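Let the Clumsy People Teach the Robots

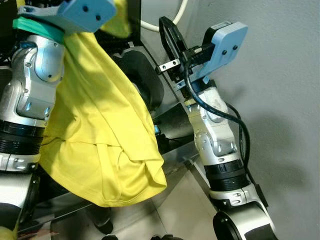
The left gripper has the yellow cloth, and the right one is still free.

I've spent a good chunk of this winter driving two robot arms by remote control, and I have an opinion that gets me into trouble at lunch: we're picking the wrong teachers.

The usual plan is to find your best driver and record that person all day. At Brekke that's Gudrun Berge, and wow, she's good. She can fold a shirt through those arms faster than I can fold one on my own bed! We recorded 403 folds from her before December, every one of them smooth as butter. Then we trained on them, and the arms did great until a sleeve flopped the wrong way. After that they just kept going, folding air, very elegantly.

So I added 71 of mine. I drop things. I grab two layers when I wanted one, mutter a bit, let go and try again (the muttering isn't recorded, thank goodness). And the arms started letting go and trying again too — badly at first, but they did it.

Stellan Björklund thinks I'm defending my own sloppiness, and sure, maybe a little. He'd throw out every take with a fumble in it. I'd throw out the ones where the driver gave up and keep the rest, because a shirt is a floppy, annoying thing and the fixing is most of the job.

I'd want Gudrun's folds in there too, of course. But next time there's a sign-up sheet for drivers, I hope somebody hands it to the new folks first.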